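Caderno da oficina, 30 de dezembro de 2021

Zulu, asa direita e profundor

Retomo o Zulu depois de uma pausa maior do que eu queria, com o aquecedor ligado, o rádio baixinho e a chuva a bater na claraboia. Da última vez deixei escrito "falta pouco", e quem ler este caderno do princípio já sabe o que vale essa frase na minha letra. Faltava colar duas dobradiças, rever a fiação da asa direita, acertar o centro de gravidade e refazer o comando do profundor, que tinha uma folga que me andava a tirar o sono desde maio.

Comecei pela folga, que era o mais chato. O comando estava montado de origem, tudo muito arrumado, mas o furo do braço do servo já tinha ovalizado e o arame dançava lá dentro. Com o servo parado e a mão no bordo de fuga, o profundor mexia-se à vontade para cima e para baixo. Num modelo lento eu fechava os olhos, confesso. Neste não, que o Zulu desce depressa e eu gosto de o trazer baixinho no fim da pista. Tirei o braço velho, montei um dos Clulten de metal que tinham sobrado do planador e passei o arame pelo segundo furo a contar de fora. Ainda sobra uma pontinha de jogo na rótula do lado do profundor, mas é coisa que só se sente com o dedo encostado e muita vontade de encontrar defeitos.

Nota para quem for mexer nisto a seguir: o parafuso do braço Clulten é mais curto do que o do servo antigo. Não misturem os dois na mesma caixinha, como eu fiz, que depois se perde uma tarde a experimentar um por um.

Cursos do profundor: deixei 8 mm para cada lado, medidos na raiz, com um pouco de exponencial no rádio. Na folha do construtor vem mais do que isso para voo desportivo, e eu próprio comecei com mais, mas a aproximação em Seston é feita com o vento a rodar por trás das árvores e prefiro ter o modelo sossegado na mão. Se alguém o levar para acrobacia, é subir no segundo banco de cursos, que está programado mas ainda não foi voado.

Flaps. Aqui andei um bocado às voltas. O flap esquerdo chegava ao fim antes do direito, coisa pequena, mas com o modelo de barriga para cima na bancada via-se bem a diferença entre os dois bordos. A minha primeira ideia foi resolver no rádio, que é sempre a primeira ideia de quem tem preguiça de desapertar uma rótula. Depois tive juízo: pus os dois servos no centro, tirei os subtrims todos, acertei mecanicamente com o comprimento dos arames e só então voltei aos ajustes finos. Ficaram iguais em cima, iguais em baixo e iguais a meio, que era onde eu esperava problemas. Meio flap está agora em 17 graus, medidos com o transferidor de incidência, e a compensação do profundor ficou pequenina, um toque para baixo, a rever depois do primeiro voo. A velocidade do servo está no lento. Tinha-a deixado no rápido da última vez e o Zulu deu um salto de nariz que fez levantar da cadeira toda a gente que estava a lanchar ao pé da rede.
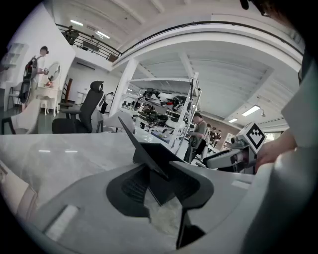
Um colega do clube, a quem li isto ao telefone, acha que estou a ser tímido com os flaps e que o Zulu só fica mesmo manso na final com flap completo e um restinho de motor até tocar; diz também que a compensação do profundor devia ser feita com uma curva, e não com um valor único, pois o nariz levanta mais no princípio do curso do que no fim. Perguntou ainda se eu tinha verificado o alinhamento das pontas depois da aterragem torta de maio.

Fiquei a pensar naquilo e dou-lhe razão na curva. O rádio permite, é questão de me sentar com o manual e ter paciência para os menus. Quanto ao flap completo, vou manter meio flap nos primeiros voos e depois logo se vê, que já tenho idade para ir devagar. E o alinhamento das pontas, bem, não tinha verificado. Fui verificar. A asa direita tem uma torção mínima junto à ponta, daquelas que só aparecem quando se olha com a régua encostada, e resolveu-se boa parte com o secador de ar quente e um peso em cima enquanto arrefecia. Amanhã torno a medir, que a espuma às vezes tem memória e volta ao que era durante a noite.

Fiação da asa direita: a extensão do aileron tinha a ficha mal encaixada, meio fora, segura só por um bocado de fita que fui eu que pus, com certeza numa noite de pressa. Troquei a extensão inteira, pus trava nas duas pontas e etiquetei com caneta (A para aileron, F para flap, não há nada que enganar). As fichas da raiz continuam um tudo-nada apertadas para os meus dedos. Convém puxar pelo plástico e nunca pelos fios, que são fininhos.

Regulador: o Plokero continua a portar-se bem. Experimentei na bancada com a bateria de 4 células, hélice fora, tudo a mexer ao mesmo tempo, flaps, ailerons, profundor e leme, e a alimentação do recetor não se queixou. Deixei assim uns bons minutos enquanto arrumava as gavetas. O dissipador ficou morno. Gostava de repetir a prova com a hélice montada e o modelo bem preso ao banco lá fora, mas com esta chuva não há condições.

Dobradiças: coladas as duas que faltavam, cola fluida, aplicada de um lado e do outro, a mexer a superfície enquanto não prendia. A de fora resistiu ao puxão. A de dentro deixei para amanhã, que tive medo de ser bruto antes de tempo.

Peso pronto a voar, com bateria: 1706 gramas. É mais do que eu contava e culpo os braços de metal, as extensões novas e toda a cola que este pobre avião já levou no nariz ao longo da vida. O centro de gravidade acertou-se sem chumbo, só com a bateria encostada à frente — encostada mesmo, a tocar na parede de fogo. Pus uma tira de velcro nova e fiz um risco a marcador no fundo do compartimento para saber onde ela deve ficar. Se usarem uma bateria mais leve, refaçam a conta antes de sair para o campo, por favor, e não confiem no risco.

Fica pendente:

Medir outra vez a torção da ponta direita.
Puxar pela dobradiça de dentro.
Programar a curva de compensação do profundor com flap.
Ensaio de motor com hélice, no exterior.
Apertar os parafusos do trem, que tenho ideia de ter deixado só encostados.
Comprar braços Clulten, gastei o último.

Se o tempo levantar, gostava muito de o levar a Seston logo nos primeiros dias do ano, de manhã cedo, antes de o vento entrar. Quem quiser vir fazer companhia é bem-vindo, há lugar no carro se não se importarem de ir com a asa ao colo. Eu levo o café. As chaves do portão estão comigo, e a caixa das hélices ficou na prateleira de cima, atrás das latas de verniz.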